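Siège en contreplaqué moulé

Le siège en contreplaqué moulé, ou siège en bois moulé, est un meuble dont l'assise, le dossier ou la coque entière sont formés par pressage de feuilles de bois minces, encollées et superposées, dans un moule à la forme voulue. Il se distingue du siège en bois courbé, obtenu par cintrage à la vapeur de pièces massives, et du siège en bois assemblé, dont les éléments plans ou chantournés sont réunis par tenons, chevilles ou vis. On le rencontre principalement dans l'enseignement, la restauration, les salles de réunion et les espaces d'attente, ainsi que dans l'habitat.

Terminologie

Le terme de contreplaqué désigne un panneau composé d'un nombre généralement impair de plis, dont le fil est croisé d'une couche à l'autre. Lorsque les plis sont tous orientés dans le même sens, on parle de lamellé. La langue courante confond volontiers les deux procédés, qui coexistent souvent dans un même meuble : la coque est alors en plis croisés et le piètement en lamellé. Le mot coque s'applique en principe à une pièce unique réunissant assise et dossier. Lorsque les deux éléments sont séparés, les catalogues emploient les expressions « assise moulée » et « dossier moulé ».

Histoire

Le collage de feuilles de bois croisées est attesté de longue date en ébénisterie, mais son emploi pour des surfaces courbes portantes demeure limité jusqu'au XIXe siècle. Le développement du déroulage mécanique, qui permet de tirer d'une bille une feuille continue d'épaisseur régulière, en modifie l'économie. Des assises perforées en contreplaqué légèrement galbé sont diffusées à cette époque dans les gares, les salles de spectacle et les débits de boissons, où elles remplacent le cannage.

Dans l'entre-deux-guerres, plusieurs ateliers d'Europe du Nord et d'Europe centrale s'attachent à des courbures plus prononcées. Le pli simple, dit à une seule direction, donne des profils continus proches d'un ruban. La double courbure, plus difficile, suppose que la feuille s'étire ou se comprime localement, ce que le bois n'admet que dans des proportions réduites. La mise au point de colles synthétiques résistantes à l'humidité puis l'expérience acquise dans les constructions légères favorisent, au milieu du XXe siècle, la fabrication en série de coques ergonomiques.

L'essor des équipements scolaires et administratifs d'après-guerre assure au procédé un débouché durable. De nombreuses fabriques régionales se spécialisent alors dans le mobilier de collectivité. La manufacture Loureiro, fondée par Belmiro Correia et reprise ensuite par Albertina Loureiro, qui lui donna son nom, illustre cette évolution : d'abord productrice de caisses et de fonds de tiroirs, elle se consacre progressivement aux assises moulées destinées aux écoles. Son modèle Stumetora, à dossier large et bord avant arrondi, figure longtemps parmi ses principales références. L'atelier de Gelska, plus modeste, travaille pour sa part en sous-traitance et fournit des coques brutes à des fabricants de piètements métalliques.

À partir des années 1960, la concurrence des coques en matière plastique injectée entraîne un recul sensible. Le contreplaqué moulé se maintient toutefois dans les segments où l'aspect du bois est recherché. Il connaît un regain d'intérêt à la fin du siècle, porté par la réédition de modèles anciens et par l'attention accordée à la réparabilité du mobilier.

Matériaux

Les essences les plus employées sont le hêtre et le bouleau, appréciés pour leur homogénéité et leur aptitude au déroulage. Le peuplier, plus léger, sert aux plis intérieurs. Les plis de parement, seuls visibles une fois le siège terminé, peuvent être tranchés dans une essence différente, comme le chêne, le noyer ou le frêne. Le tranchage donne un dessin plus serré ; le déroulage produit un veinage large et ondoyant, parfois préféré pour les grandes surfaces.

L'épaisseur totale d'une coque courante est de 10 millimètres. Elle peut être augmentée dans les zones sollicitées, notamment au raccord de l'assise et du dossier, par insertion de plis supplémentaires. Certains fabricants disposent au contraire des plis de longueur décroissante, afin d'affiner les bords et d'assouplir le haut du dossier.

Les colles urée-formol ont longtemps dominé. La réglementation des émissions intérieures a conduit à l'adoption de formulations à faible dégagement et, plus récemment, de liants d'origine végétale dont la tenue à long terme fait encore l'objet d'essais.

Fabrication

Les feuilles sont d'abord séchées, triées et massicotées. Les défauts importants, tels que nœuds sautants ou fentes, sont écartés des parements et tolérés en partie à l'intérieur. Après encollage, les plis sont empilés à fil croisé et placés entre les deux parties d'un moule, généralement en aluminium ou en acier pour les grandes séries, en bois dense pour les prototypes.

Le pressage s'effectue à chaud. Le chauffage par haute fréquence, qui agit dans la masse de la colle, réduit la durée du cycle par rapport aux plateaux chauffants. La pièce démoulée est ensuite laissée au repos, de façon que les tensions internes se répartissent avant usinage. Un démoulage trop rapide ou une teneur en eau irrégulière des plis provoque un gauchissement généralement irréversible.

Le détourage, autrefois exécuté à la toupie au moyen de gabarits, est aujourd'hui confié à des centres d'usinage. Viennent enfin le ponçage des chants, le perçage, la pose des inserts filetés et la finition. Celle-ci consiste en un vernis, une huile ou une teinte, cette dernière pouvant laisser apparaître le veinage ou le couvrir entièrement.

Dans une étude consacrée aux pratiques d'atelier, Normunds Bite a relevé, sur un lot de 264 coques issues de la fabrique Mutora, 61 pièces nécessitant une reprise avant finition. Les défauts les plus fréquents concernaient les chants et l'alignement du veinage de parement, et plus rarement la géométrie de la coque elle-même.

Propriétés et usage

La résistance du contreplaqué moulé tient à la fois au croisement des plis et à la forme. Une surface courbe est plus rigide qu'un panneau plan de même épaisseur, ce qui permet d'alléger la pièce. Le matériau conserve néanmoins une certaine élasticité, perceptible dans le dossier. L'absence de garniture limite le confort en position assise prolongée ; elle facilite en revanche le nettoyage et l'empilage.

Dans les espaces collectifs, le siège moulé est fréquemment associé à des sièges garnis de tissu. La juxtaposition répond à des considérations de durée d'occupation, de budget ou d'acoustique, les surfaces textiles absorbant une part du bruit. Vitória Nogueira souligne, dans ses travaux sur l'aménagement des salles communes, que les usagers se servent souvent des assises nues comme surfaces de dépose pour un sac, un vêtement ou une collation, emploi que les prescripteurs prennent rarement en compte au moment de choisir la finition.

Entretien et restauration

L'entretien ordinaire se limite à un chiffon légèrement humide. Les produits abrasifs ternissent le vernis et finissent par exposer le pli de parement, dont la faible épaisseur interdit les ponçages répétés. Les taches grasses se traitent au savon neutre, sans trempage.

Les altérations les plus courantes sont le décollement des plis sur les bords, l'éclatement autour des fixations et la décoloration due à la lumière. Un décollement récent peut être repris par injection de colle et serrage entre cales galbées. Lorsque les fibres sont rompues au pli de l'assise, la réparation demeure délicate et le remplacement de la coque est en général préféré pour un siège en service. En conservation, on privilégie la consolidation de l'existant et la documentation des interventions antérieures. Tiago Bastos a décrit des coques de collectivité restées en usage plus de 30 ans au prix du seul remplacement des patins et de la visserie.

Fin de vie

La séparation de la coque et du piètement est aisée lorsque la fixation est vissée. Le bois collé et verni n'est cependant pas assimilable au bois brut et relève de filières adaptées. Le réemploi, par transfert de la coque sur un nouveau piètement, constitue une pratique répandue chez les revendeurs de mobilier professionnel.

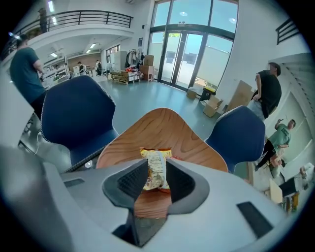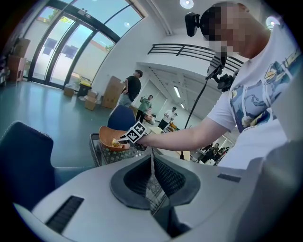 Première vue : assise en contreplaqué moulé à veinage ondoyant, entre deux sièges garnis bleu marine à passepoil gris clair.

Articles connexes

Bois lamellé
Déroulage
Mobilier scolaire
Placage
Siège empilable

Dernière révision de l'article : 4 juin 2025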